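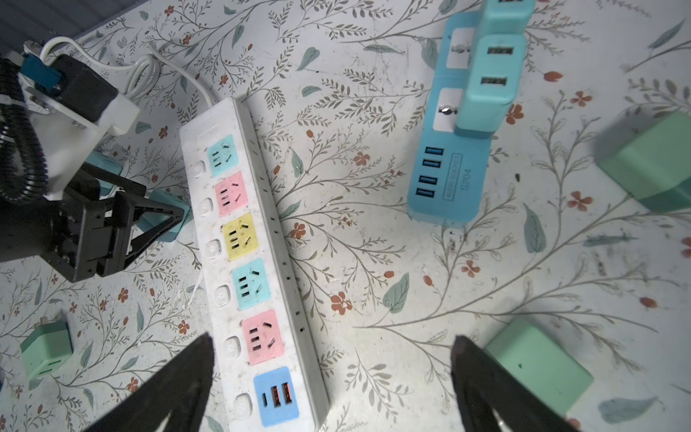 Unit 4: Collecting demonstrations for a policy

Welcome to my favorite week of the course! Up to now you have trained on other people's data. This week you make your own, and you will never look at a loss curve the same way again.

The task is charger plugging with two arms. An episode begins with both grippers open and ends when the charger is seated and the fingers have let go. Save the failures too, in their own folder, labeled "miss" or "slip."

Last year's group recorded 670 episodes, and the best thing they learned was to vary the start. Turn the power strip to a new angle, move the loose chargers, swap which socket is the target. If the strip always lies the same way, the policy learns the table - and then falls apart when you nudge it.

Some habits that pay off:

- Move slowly near the socket. The last bit of the approach is where the model needs the most examples.
- Keep the fingertips in the wrist view.
- Don't tidy up between episodes. A messy patterned tabletop is wonderful training data.
- Change operators every 9 episodes. Tired hands make jerky paths.

Read the Iseck logging guide before your slot, and bring one question about it.

Comments

Aino Hakala: Do we keep an episode if the first try misses but the second one goes in?

Aarne Vuorinen: We kept ours in Grotton and tagged them "retry." They were great for teaching recovery!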